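Salted egg

A salted egg is an egg preserved in brine or packed in a damp, salted paste. Duck eggs are most often used. The method is old in China and is also common in Southeast Asia.

In brining, clean raw eggs are placed in a jar of salt water and kept covered for 20 days or more. In the dry method, each egg is coated in salted clay or ash. The salt passes through the shell. The white stays runny and becomes very salty, while the yolk turns firm and deep orange. Home cooks sometimes add rice wine or star anise to the jar.
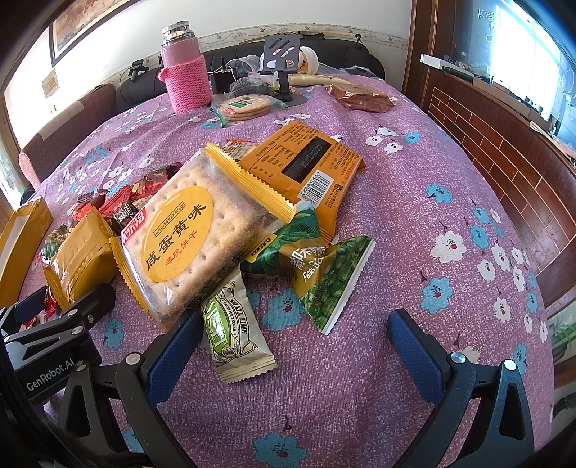 A packaged salted egg yolk biscuit among other wrapped snacks

Boiled salted eggs are eaten with plain rice porridge. The yolks are also used alone, as a filling in mooncakes and rice dumplings, or mashed with butter into a sauce for shrimp, squash and fried chicken. Yolk flavoring later spread to potato chips, fish skin and crackers.

Salted eggs are different from century eggs, which are cured in an alkaline mixture and have a dark, jelly-like white. Raw salted eggs must be cooked before serving.

See also: Century egg, Mooncake, Congee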